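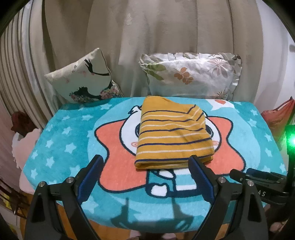
Ashworth, le 5 juin 2026

Le gymnase sentait la cire et le pop-corn, et King-fai Lau avait déjà raté ses deux premiers tirs quand l'homme au polo gris s'est assis au quatrième rang. Tout le monde l'a reconnu. Enfin, tout le monde a reconnu l'écusson : Flollerwood, première division, un palais des sports de 600 places derrière chaque panier (c'est ce qu'on racontait dans le car, en tout cas) et un entraîneur qui ne se déplaçait jamais pour rien.

– Ne regarde pas là-haut, a dit Brenda Hollis.
– Je ne regarde pas.
– Tu regardes !

Elle avait raison, bien sûr. Brenda entraînait Enwood depuis 14 saisons et elle savait où se posaient les yeux de ses joueurs mieux qu'ils ne le savaient eux-mêmes. Elle lui a tendu la gourde, elle a remonté ses lunettes et elle n'a plus rien dit jusqu'à l'entre-deux.

Il faut imaginer King-fai ce soir-là : un ailier tout en bras, poussé trop vite, qui en février encore jouait les fins de match quand le score était plié. Aucune lettre dans la boîte, aucun appel. Ses cousins suivaient les matchs sur un téléphone calé contre une bouteille de sauce soja, et sa mère gardait les feuilles de statistiques, même les mauvaises, surtout les mauvaises, disait-elle, parce qu'on les relirait un jour en riant.

Et puis le troisième quart-temps est arrivé, et quelle merveille de quart-temps ! Un rebond arraché au milieu de trois maillots rouges, une course, la planche, deux points. L'action d'après, une interception du bout des doigts. L'action d'après encore, un tir du coin, le pied presque sur la ligne, et ce bruit du filet qui claque, le plus beau bruit du monde, je le maintiens. Les 300 personnes des tribunes se sont levées d'un coup, et même l'arbitre, je le jure, a souri dans son sifflet.

Wekico menait de neuf points au repos. À deux minutes de la fin, il n'y avait plus d'écart du tout.

– Système bleu, a dit Brenda pendant le temps mort.
– On ne l'a jamais réussi, a répondu le meneur.
– Eh bien, ça fera une première.

Le système bleu était une folie, un double écran avec une passe dans le dos que personne à Enwood n'avait jamais vue arriver à bon port. La balle est partie. Elle a rebondi une fois, de travers, elle a frôlé une chaussure, et King-fai l'a cueillie à hauteur de genou sans ralentir. Il est monté. Il est monté longtemps, il me semble qu'il monte encore, et quand il est redescendu le panneau affichait 69 à 67.

On s'est jetés les uns sur les autres. Moi qui n'avais pas quitté le banc de la soirée, j'ai perdu une chaussure dans la mêlée et je m'en moquais complètement !

L'homme au polo gris a attendu que la salle se vide. Il est descendu sans se presser, il a serré la main de Brenda, puis celle de King-fai, et ils ont parlé tous les trois sous le panier. De là où j'étais, je n'entendais rien. Je voyais seulement King-fai hocher la tête, très sérieux, la serviette sur la nuque, puis l'homme lui donner une carte.

Il est revenu vers nous en la tenant à deux mains.

– Alors ? a crié quelqu'un. Alors ?

King-fai a regardé la carte, puis le panier, puis nous.

– Il faut que j'appelle ma mère, a-t-il dit. Qui a un téléphone ?

On lui en a tendu six.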